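Kirncombe snack table set, notes on the stop fault

Hello, and thank you for picking up this set! It holds 700 runs of a two-arm table robot moving packed food between trays and baskets, and most of them are perfectly ordinary. Please read this page first anyway, as 41 of the runs have something wrong with them.

What went wrong

In September we found that the left arm sometimes kept closing its gripper after a stop had been called. The arm itself halted as it should — only the fingers went on, for up to 3 seconds. No one was hurt, but a hand could easily have been in there, so we treat it as a safety fault and not as a bit of untidy data.

The cause was in Mak, our small control program. It sent the stop to the arm and left the gripper waiting on its last order. Birutė Dambrauskienė traced it by going through the Rellow logs line by line, and we owe her a great deal for that.

Which runs to leave out

Runs with the late grip are marked "late_grip" in the run list. Keep them if you study faults, and please leave them out of any training on normal picks.
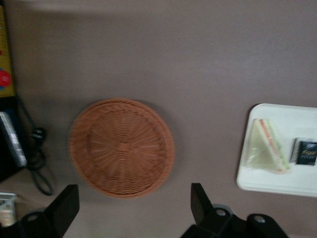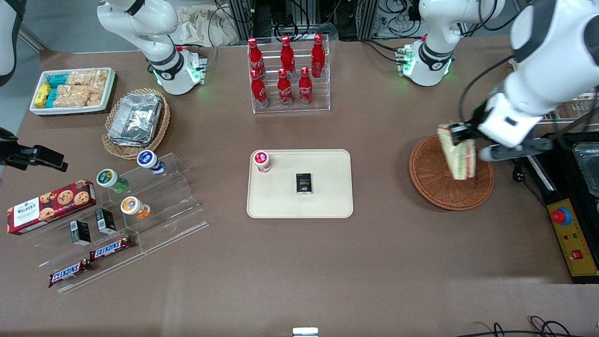

The late grip matters most with soft things, and our force readings from those runs can't be trusted past the stop mark. A wrapped sandwich on its way to the round wicker basket will take quite a squeeze before the log shows anything odd, so go by the stop time and never by the force curve. The fix is in the Jirkow branch, which opens no new gripper order until the stop is cleared by hand. We tried it with 100 stops and saw no late grip.

If you run the older code on your own arms, please update before anyone reaches over the table.

Last changed Saturday, November 24, 2018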